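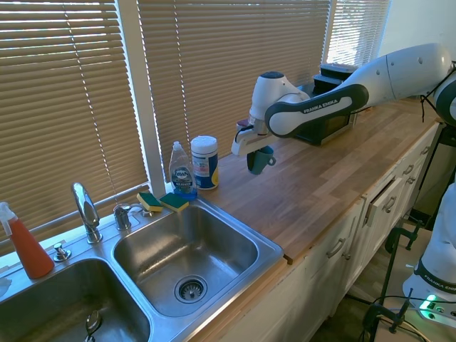
Figure 3. Kitchen station, sink side. Teal mug held by the rim in the parallel gripper, just above the counter.

4.2 Kit under review

The Drilleck kitchen kit is sold as an add-on for arms a lab already has. Software, a calibration board, a one-year support plan. No arm in the box. List price was $3,000 when we ordered in August. We ran it on a Franka Emika arm at the counter in Figure 3, sink and dish soap left where they were, blinds down.

Setup took 132 minutes from opening the box to first grasp, most of it calibration. The manual skips a step there (joint limits have to be loaded before the board is scanned) and support took a day to anwser.

Mug tasks first. 941 trials total, split over pick, move and place. A trial counts as failed if the mug slips, tips on release or the arm stops itself. 104 failures. More than half were on release, fingers opening a bit too early with the mug still off the wood. Lowering the release height by hand helped, but the setting is lost at every restart. Drilleck calls this a known issue.

Compared with the Zurnach package (Section 4.1) the grasp planner is faster and the logs are much worse. Plan time per grasp about half. Logs have no joint torques at all, so we could not seperate slips from bad contact. Drawer tasks are in Section 4.3, same arm and same counter.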